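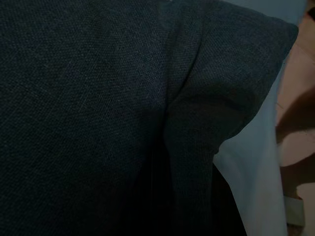 Delia Ilie wrote that washing the covers at 40 was what shrank hers, and that she would not do it again on a tight weave. Her message is quoted at the bottom for anyone who missed it. I have the same kind of navy cushions and went a different way, so I am adding my notes to the thread.

My covers are a basket weave, thick enough to be upholstery cloth. The shop sold them under the name Ornau. The label says cold wash, no dryer. I washed two of them cold, inside out, zipper closed, and hung them from the short end over the tub. They came out the same size as before, measured along the seam. The third I left alone and only vacuumed with the brush head. After a month in use I can't tell which one was vacuumed.

Lint is the bigger problem with this color. We keep the cushions on the daybed against pale sheets, and the sheets shed. A damp rubber glove dragged in one direction takes most of it off. Tape rollers pull at the lighter threads, and I have two small snags from the Toletti roller. I pushed them through to the back with a darning needle.

On the corners going flat: I had this too. The old inserts were the same size as the covers, and the points collapsed in a few weeks. I bought inserts one size up and packed a handful of loose fill into each corner before closing the zipper. You have to fold the insert in half to get it in, push the two far corners home first, then let it open. Those corners have stayed full since April.

I have not tried the Amaral fabric spray, so I can't answer that part. If anyone has used it on dark cloth, please say whether it leaves a ring.

I still have 33 inches of the same navy cloth left over from the bench seat. Delia, if you want it for patching, send me your address off list.

Delia Ilie wrote:
> I put all four covers through at 40 and they came out short.
> The inserts will go in but the zippers won't close the last
> couple of inches. Has anyone managed to stretch a cover back?
> Also, the corners were flat even before the wash. Is that the
> cover or the filling? I am thinking of trying the Amaral spray
> next time and skipping the machine.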